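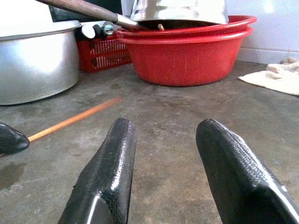 4 min read

Sep 25, 2024

The two-arm cell in the Zamevville kitchen went 131 hours between services, and I was getting smug about it. Then the left gripper started closing a hair late. You wouldn't notice on a pot. On anything skinny, it was like watching me try to pick up a dime in mittens.

First job was the fingers. I wiped the grip skin down with a damp rag and a drop of dish soap, then let it dry completely, a step I skipped in May and paid for with a whole afternoon of bad grasps. If the texture feels slick under your thumbnail, change it. Mine still had some bite, so it stayed, partly on merit and partly because Jinham wants real money for a new set. 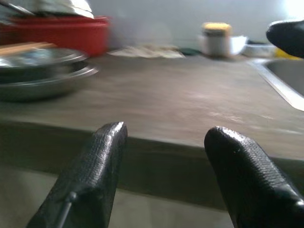

Next came the wrist cameras. A fingerprint on the lens looks a lot like a calibration problem, and I have recalibrated a fingerprint more than once. Clean the lens first. Then run the Torkitz routine, which takes about 8 minutes and spends most of them showing you a progress bar that has no relationship to progress.

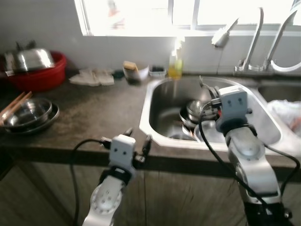 The mount screws were fine, except for one on the left wrist that I could turn with my fingers. There was my late close, or most of it. I backed it out, put on a dab of threadlocker, and snugged it up with the small driver. The Politis manual gives a torque for this screw on one page and a different torque on another. I went with the lower one and wrote it on a piece of tape inside the toolbox lid. 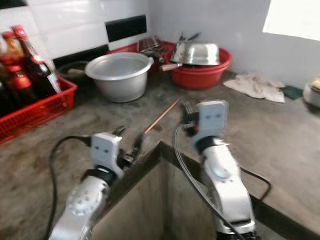

Cable slack is the last thing I check, and the one I fuss over most. Too little and the wrist tugs at its own connector, too much and the loop goes fishing for whatever is on the counter. I move each arm through its full reach by hand with the power off, then again slowly under power. My test piece after that is a single chopstick laid on the counter between the grippers, with the black cable hanging in a loop off the left wrist where I can keep an eye on it. Pots are too forgiving to tell you much.

The log now says 570 cycles since the screw. I've ordered spare screws anyway, and a better rag.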